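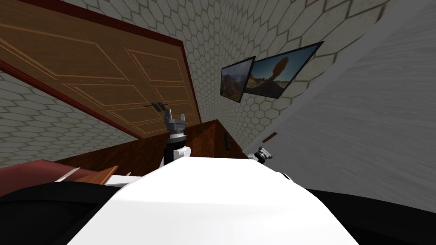 4. Fitting the Grundari lever handle

OK, so by now you've got the old knob off and the hole cleaned out (if you haven't, go back to section 3, I'll wait). I've put this handle on more doors than I care to remember, mostly bedroom and hallway doors, and the order below is the one I've settled on. The leaflet in the box does it differently. Ankit Vashisht, who proofread this guide for me, swears by the leaflet. We've agreed to disagree.

What you need: a Phillips screwdriver, the little hex key from the box, a pencil, masking tape, and a towel to put on the floor. The towel is for the set screw. You will drop the set screw.

Step 1. Open the door and wedge it so it can't swing. I use a Bassey rubber wedge but a folded magazine does fine.

Step 2. Slide the latch into the edge of the door with the slanted side facing the way the door closes. Check this twice. If you get it backward the door won't shut at all, and you'll be standing there pushing on it like I was last September.

Step 3. Screw the latch plate down, snug but no tighter. If the plate sits proud of the wood, take it out and shave the recess a little deeper with a sharp chisel. Go slow, thin curls only.

Note: Old Gakurwood doors have a softer core than you'd expect. Drill a pilot hole for each screw or they'll just spin. If they're already spinning, a couple of toothpicks and a dab of wood glue in the hole will sort it out. Give the glue 60 minutes before you put the screw back.

Step 4. Push the square spindle through the latch until the same amount sticks out on both sides. I put a bit of tape on one end so it can't slide through while I'm fiddling with the other side.

Step 5. Put the outside lever on first. It should point toward the hinges when it's at rest. Hold it with one hand, go around the door (this is where the wedge earns its keep) and put the inside lever on to match.

Step 6. Line up the two long bolts and start them both by hand. Then go back and forth between them, a couple of turns each, until the roses sit flat on the door.

Caution: Please don't use a power driver here! The posts are soft metal and they strip in a blink. Grundari sells a spare set, but you'll pay for a whole new pack to get one bolt.

Step 7. Drop in the set screw (told you) and tighten it with the hex key. Quarter turn past snug, then stop.

Step 8. Now try it with the door still open. Press the lever all the way down and let go. The latch should pull in flush and pop right back out. If it's lazy, back both long bolts off half a turn and try again. Nine times out of ten that's all it is.

Step 9. Take the wedge out and close the door gently. If the latch hits the strike plate instead of dropping in, rub some pencil on the end of the latch, close the door once more, and look for the gray mark on the plate. That tells you which way to shift it. Section 5 covers moving the strike.

Looking after it

A wipe with a damp cloth is plenty. I give the latch a puff of Pornard dry graphite when it starts to squeak, and I stay away from cooking oil, which works great for a week and then turns to glue. Check the set screw again after the first month of use. Mine always needs another tiny nudge, especially on the bathroom door.

If the lever droops later on, it's nearly always the return spring. Part 29 on the fold-out sheet, and you can swap it without taking the latch out.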